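Is one day enough for the birds at Palma marsh?
Posted Jan 2, 2018

We have 2 nights in Verham and want to see the wintering ducks. Is the Grastlow boat trip worth a whole day, or should we stay on shore?

Chih-ming Yen
One day is fine. Start at the north blind by 6 and take the afternoon boat.
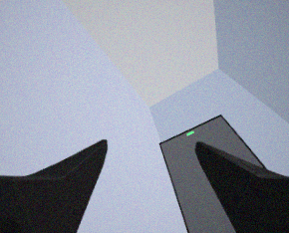
Two black gripper fingers, computer rendering

Surachet Petchrat
Skip the boat if it's windy. We saw more from the dike.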